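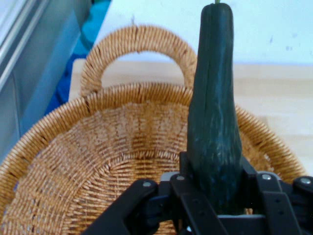 Hastwood Garden Harvest Apron

Home Shop Aprons & Totes Kneelers Seeds Our Story Cart

If you grow zucchini, you already know how it goes. You step outside after supper to see whether the tomatoes need a drink, and ten minutes later you're standing in the squash patch with more vegetables than you have hands, trying to hold the gate open with one foot. We've carried dinner home in T-shirts, in sun hats and (once, during a very good August) in a rain boot. The Hastwood Garden Harvest Apron is what we came up with after that, and it has been our best-loved piece of garden gear ever since.

It looks like a plain, sturdy work apron when you put it on. The difference is in the big front pouch, which hangs flat while you weed and then drops open into a deep, roomy pocket when you're ready to pick. Fill it with beans, peppers, windfall apples, kindling, clothespins, whatever you like! When it's full, walk over to your kitchen counter or your wheelbarrow, unhook the two loops at the bottom, and everything rolls out gently through the lower edge. You won't have to bend over and you won't have to dig around for the last cherry tomato hiding in the corner.

We make it from heavy cotton canvas that starts out a bit stiff, we'll admit, and softens up nicely after a few washes. The straps cross at the back, so the weight sits on your shoulders and your neck is left alone. That was a sticking point with the first version, which had a single neck loop and got pretty tiresome by the time you reached the end of a bean row. Several of you wrote in to tell us so, and you were right.

Sizes and fit

One size fits most grown-ups, with side ties that are 40 inches long on each side. That's enough to wrap around and knot in front for most people, which is how we like to wear it, since you can get at the knot with muddy gloves on. If you like to layer a thick sweater underneath for fall cleanup, let the shoulder straps out a couple of notches first.

Pockets

Besides the main pouch there are 3 smaller pockets. The one on the chest is narrow and just right for a pencil and plant labels. The two at the hips are wider, and we keep pruners in one and twine in the other, though we've heard from customers who use them for dog biscuits, phones, and a sandwich.

Colors

Choose from Mistmont (a soft gray-blue), Bresby (a warm brick red that hides clay soil wonderfully) or Wike (a deep leafy green). The green is the newest of the bunch and tends to sell out early in the season. All of them fade a little with sun and washing, and we think they look better for it.

Care

Shake it out well before washing, and check the corners of the pouch for seeds. Machine wash cold, hang to dry. Tomato leaf stains will mostly come out if you rub in a little dish soap and leave it for an hour or so. Please don't bleach it. A warm iron is fine if you're the ironing sort, and no hard feelings from us if you aren't.

Price and shipping

The apron is $96, or you can buy 2 and we'll cover the shipping on both. They fold down flat and travel well, so they make an easy present for a gardening friend in another state. Tick the gift box at checkout and we'll wrap yours in brown paper with a packet of seeds tucked under the string.

Last updated Oct 23, 2018. Wike green is back in stock.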